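Why Does Steel Not Rust in Your Kitchen?

A page for young readers, from age 8 to 12
Text: Raphaël Masson

Take a spoon from the drawer and look at it. Maybe this spoon is older than you. It was in hot soup, in cold yogurt, in the sink with soap, and many times it was put back in the drawer when it was still a little wet. But it is not brown and it is not rough. You can still see your face in it, upside down.

Now think about an old nail that someone forgot in the garden. After one winter it is orange, and when you touch it, your finger becomes orange too.

The spoon and the nail are both made mostly of iron. So why is one of them shiny and the other one rusty? To understand this, we have to begin with rust.

What is rust?

Iron is a metal that comes out of rocks. The rocks are called iron ore, and many of them are red or brown. This color already tells us something: the iron in the rock is joined with oxygen. Oxygen is a gas in the air. You are breathing it now.

People heat the ore in a very big oven, called a blast furnace, together with a kind of coal. The coal helps to pull the oxygen away, and then we have iron. But iron likes to be together with oxygen. When it gets wet, and when there is air, it slowly joins with oxygen again. The new stuff is rust.

Rust has a bad habit. It does not stay tightly on the metal. It is weak and it has many small cracks, and it falls off in little pieces. Under the pieces there is fresh iron, and water and air can reach it. Then this iron rusts too. If you wait long enough, a thin piece of iron can rust away completely.

Salt makes it go faster. This is why cars in cold countries, where people put salt on the roads in February, get rust at the bottom of the doors.

What is steel?

Pure iron is rather soft. If you mix a very small amount of carbon into it, it becomes much harder. Iron with a little carbon is called steel. Carbon is the black stuff that you also find in charcoal.

A metal that is mixed from two or more things is called an alloy. It is a bit like baking. Flour and water give you one kind of dough, and if you add eggs you get another one. The person who makes steel also has recipes. A railroad track needs a different recipe than a spring or a paper clip.

But normal steel still rusts. My grandfather had a good kitchen knife of normal steel, and he dried it with a towel every time, before he even sat down to eat. If he forgot, there were small brown spots on it in the morning.

The metal with a skin

About a hundred years ago, and a little more, people in several countries found out that steel becomes very different when you add another metal, chromium. You need quite a lot of it. If you have 100 spoonfuls of the mix, then 11 of them or more must be chromium. Many forks and spoons have more than this, and they often have some nickel too.

Chromium also joins with oxygen, and it does it very fast. But what it makes is different from rust. It makes a very thin skin on the steel. The skin holds on tightly, it has no cracks, and it does not let the water and the air come to the iron below. You cannot see it. It is thousands of times thinner than a hair.

Steel with this skin is called stainless steel. A stain is a dirty spot, and "stainless" means without stains.

The best part comes now. What happens if you scratch your spoon? The scratch goes through the skin, and for a moment the metal is naked. But there is chromium everywhere inside the spoon, and not only on the outside. The chromium in the scratch meets the air and makes new skin. You can still see the scratch, but it is protected again. You also get new skin when you cut your knee, but you have to wait several days for it.
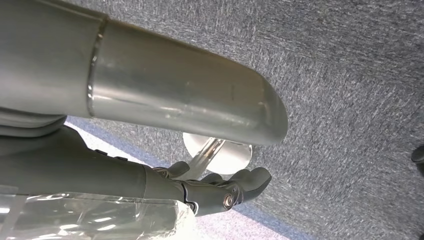 How do you join two pieces?

You cannot glue a steel pipe like a paper house. Well, sometimes you can, but for most things people use welding. The welder makes the edges of two pieces so hot that the metal melts. The melted metal from one side runs together with the melted metal from the other side, and when it gets cold, it is one piece. The line that stays there is called a weld, or a seam, like the seam on your trousers.

I visited a workshop in Sandberg where they make railings for stairs and handles for big doors. The welder there is called Holger Forsberg. He has been welding for 19 years. He gave me a dark mask, and I had to put it on before he started, because the light of welding is so strong that it can hurt your eyes, even from across the room. Please never look at it without a mask!

There was a blue-white light and a quiet hissing noise. Then it was over. Holger let me look at the seam when it was cold. I had expected a gray line, but next to it there were stripes: yellow like straw, then brown, then purple and a little blue.

"Children always ask me if I painted it," he said.

There is no paint in it. When stainless steel gets very hot in the air, the skin grows thicker. Light bounces from the top of the skin and also from the bottom of it, and the two parts of the light mix together. If the skin is a little thicker, you see another color. In the same way you see colors on a soap bubble, or on a drop of oil in a puddle. Welders call these colors heat tint.

Heat tint is pretty, but this thick skin is not so good as the thin one. It took some chromium out of the steel just below it, and the steel there can start to rust more easily. So for many jobs the welder cleans the colors away, with a brush or with a special strong acid. After that the metal can make a good thin skin again.

Shiny or not so shiny?

You have surely seen that not all stainless steel looks the same. Some is like a mirror, and some is soft and gray with fine lines. The difference is in the polishing.

To polish metal, you scratch it. This sounds wrong, but it is true. First you use a rough paper, which makes big scratches and takes away the bumps. Then you use a finer paper, and it makes smaller scratches. If you stop here, and if all your lines go in the same direction, you have a brushed finish. Many refrigerators have it, and fingerprints are a bit harder to see on it than on a mirror.

If you go on with finer and finer powder, the scratches become so small that your eye does not find them any more. Then the light comes back from the metal in a straight way and you have a mirror.

At the Sandberg workshop one long handle for the library in Vesteck needed five different papers before Holger was happy with it. Between two papers he wiped it carefully. One big grain from the first paper, left on the metal, can spoil all the work of the last one.

Can stainless steel rust after all?

Yes, it can. The name promises a little too much. If there is a lot of salt and the steel stays wet for a long time, the skin gets tiny holes. This happens to railings near the sea. In the harbor of Drerach they wash the railings with fresh water, and they chose a recipe with one more metal in it, molybdenum, which helps against salt. (You say it like this: muh-LIB-duh-num.)

It can also look rusty when it is not. If a normal steel pan leaves small bits of iron on your sink, these bits rust and make a brown spot. The sink below is usually fine, and you can rub the spot away.

Try it yourself

You need a small iron nail, an old stainless steel spoon (ask first), two paper towels, two small plates, water and salt.

Make the paper towels wet with salty water. Wrap the nail in one of them and the spoon in the other one. Put each on its own plate, and write on a piece of paper at what time you started. Leave them where they will not be in the way, and add a little water when the towels get dry.

Look at them in the evening, and again the next morning. Draw what you see, also if it is only a very small spot. After a few days, unwrap both. Wash your hands when you have touched the nail, and do not put it in your mouth. Wash the spoon well before it goes back in the drawer.

Some words from this page

Alloy: a metal mixed from two or more things.
Chromium: the metal that gives stainless steel its skin.
Heat tint: the colors on stainless steel after it was very hot.
Ore: rock with metal in it.
Weld: the place where two pieces were melted together.

Next time: why a copper roof turns green, with a visit to the old town hall in Trollden.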